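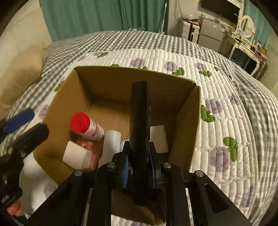 Two Hand-Held Grippers on a Shared Workshop Budget: Your Questions

Updated September
By the Viltholm workshop grippers table

What are you building, in plain words?

A pair of hand-held grippers, one for each hand, that open and close like a robot's and let a person do ordinary jobs with them: pick up a bottle, take things out of a box, fold a bit of cloth. Each one carries a camera. You do the job, the camera records what the gripper does, and later a robot arm can learn from the recordings. Our arm is called Stultura, it lives at the workshop, and it is still very much a beginner!

Why not just build the arm and steer it directly?

We did that first, and spent a whole winter on it. Driving an arm with a game controller is good fun for an evening, but a simple pick-up took us ages, and you can't put an arm in your rucksack. With the hand-held pair you can practise in a kitchen, on a bed, in the shed, wherever there are things to pick up. You get far more variety, and you get it in the places a home robot would one day have to work.

How much did it cost?

The last pair came to £38 in parts per gripper, leaving out the camera and the filament, which we had. The first pair cost more because we bought the wrong bearings (and then bought them again, in a different wrong size). If you can share a bag of screws with somebody, do. You'll need far fewer than they sell you.

What are the parts made of?

The frame plates and the fingers on our current design are printed in black PETG. We tried PLA and it was fine until someone left a gripper in a car in July. The blue pads are soft TPU, printed flat with ridges across them. The ridges matter a lot. Smooth pads let anything glossy slide straight out, and we went through several patterns before settling on straight ridges running across the finger.

Why are the fingers so long?

Boxes! Our early fingers were short and stubby and worked beautifully on a table top. Then we tried to get something out of a cardboard box and the body of the gripper hit the rim before the tips got anywhere near the bottom. A tall finger gets down between things. You pay for it with a little bend at the tip, so we thickened the back of the finger and left the inside face flat.

Do I need a 3D printer at home?

No. Plenty of us don't have one. The workshop has two, and the slower one is nearly always free in the mornings. A full set of parts for one gripper takes 10 hours on it, so start it early and bring a book, or ask on the noticeboard whether someone will be in to take the parts off the bed for you. The pads print separately, and slowly. If you rush TPU you'll get a bird's nest.

Which screws, and how tight?

M3 throughout, pan head, stainless. Go in by hand until the head touches the plate and then a quarter turn more. Please don't use the electric driver on printed plates. If the trigger feels stiff once everything is together, back off the screws nearest the pivot first. A drop of sewing machine oil there is fine, but keep it well clear of the pads.

What should I practise on?

Start with a box of odd things from round the house. One of our home set-ups is an open cardboard box on a bed, with a red-capped bottle, a white roll, a couple of white blocks and a bit of wiry mesh in it, and it's a brilliant test. The shapes are all different, they lean on each other, and a soft surface under the box means it shifts a bit when you nudge it. After that, try cloth. Cloth is hard and you will grumble, and then one day you'll pick up a pillowcase by its corner first time and want to tell everyone.

Things we'd leave until later: anything full of liquid, anything sharp, eggs.

One hand or two?

Learn with one. When you can lift a bottle out of a crowded box without knocking over its neighbours, pick up the second. The usual beginner's trouble with two is that the grippers bump into each other over the box. Let one hold still while the other works, and swap.

How many recordings do you have?

2,433 at the last count, from everyone's homes and the workshop together. A fair number are short or clumsy. We keep the clumsy ones in a separate folder and only use the tidy ones for training, though there has been a long argument about whether that's right.

Do I have to tidy my house first?

Please don't! Patterned bedding, curtains, shelves full of stuff: all of it helps. If every recording is made on the same bare bench, Stultura gets good at that one bench. Do put away letters, bank cards and anything with your address on it, and check that anyone else at home is happy with you recording.

The trigger has gone loose. What now?

Check the return spring before anything else. It hops off its peg if you drop the gripper nose first. If the spring is in place, look at the pivot hole; on older plates it wears oval. The newer plates, version Gestex on the shared drive, have a brass sleeve there. You can swap one plate without reprinting the lot, but the screw holes moved by a millimetre between versions, so swap both plates on the same side.

My camera view is half gripper. Is that wrong?

It should show plenty of gripper. You want both fingertips and a good view of what's beyond them. If all you can see is the plates, tilt the mount up one notch. If you can't see the tips when the jaws are closed, tilt it down one.

What is the Abubakar mount?

The clip-on camera bracket with the rounded back. It fits every version of the frame. Print it on its side or it snaps along the layers.

Can I copy the design, or change it?

Yes to both, and we'd love to see what you do. Wider pads, a left-handed trigger and a lighter body are all on the wish list. Put your files in the shared drive with a note saying what you changed and which plates it fits.

Where do I start?

Come along to the open evening at 7 pm and have a go with the spare pair. Bring something awkward from your kitchen drawer.

Questions not covered: leave a note in the grippers tray or use the contact form | © Viltholm Workshop | Back to top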